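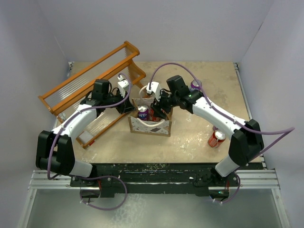 Packing the Drinks: Our Two-Arm Robot Project
Project report, October
Clyde Crenshaw and Solène Lacroix
Conilby Robotics Club, Foster Hall workshop

Search this site Search

Why we picked this

When our club got time on the two-arm bench, everyone had ideas. Folding a shirt, stacking cups, playing the xylophone (still our favorite, sorry). We went with packing soda cans into a small carrier bag with handles, mostly because Solène had already tried a version with one arm last spring and the bag kept sliding away from her. With two arms you get to do what people do: steady the bag on one side and put things in from the other. It sounds so easy! It took us most of the semester to get it to a point we were happy with.

The setup

Both arms are mounted on the front rail and face the back wall of the cell. We left the orange rack on the table the whole time. Clyde wanted the table to be a bit cluttered so that our program would have to find the cans among other stuff, and we think that was the right call even though it cost us some bumps.

The software is a package called Grakness that an older team wrote and handed down. We teach the arms by guiding them through the motion ourselves, then the program learns from the recordings. Our first batch was 12 recordings, all done by Clyde in one sitting, and you could really tell. The arms picked up his habit of stopping above each can for a moment as if thinking it over. For the second batch we took turns, and the motion got a lot smoother.

Mr. Boateng, our advisor, made us write down the rules before we started scoring anything:

- A can counts if it is in the bag and upright when the arms back off.
- Nobody touches the table during a run.
- If the bag tips over, the run is finished. 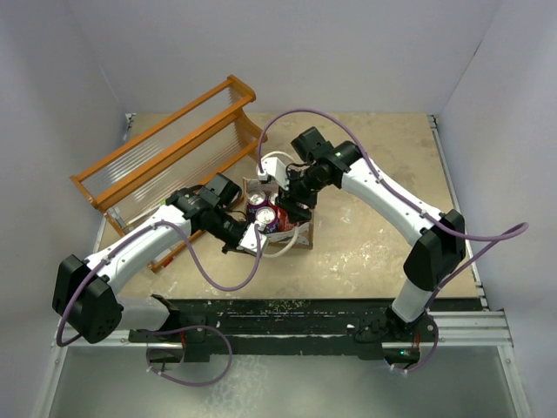
The arms have to share a pretty tight space once they are both close to the opening, and this was our biggest headache. Early on they would both go for the middle at once and we'd have to hit stop. Solène added a simple waiting rule, so the left gripper stays near the rim until the right one has let go and moved up. After that we had only 2 stops for near collisions, and both were on the same afternoon when we had the speed turned up too high.

Cables were the other thing. They need enough slack for the wrist to turn, but slack cable likes to wander into places you don't want it. We re-tied ours more times than we'd like to admit. If you're starting a project like this one, do the cables first!

Results

For our final test we did 12 runs, moving the cans to new spots each time. The arms finished 9 of them by our rules. Of the three that failed, one was a tipped bag and the other 2 were cans that got pinched too near the top and slipped out. The best run was so clean that we both yelled and scared the people at the next bench.

What we'd do next

We want to try bottles, and a softer bag that doesn't stand up by itself. Clyde also wants the arms to lift the bag by its handles at the end and set it down again, which we tried once, at about five minutes to closing, and will not be scoring. Solène is rewriting the waiting rule so it works in both directions, and her notes are in the project binder under "taking turns" for whoever gets the bench in the spring.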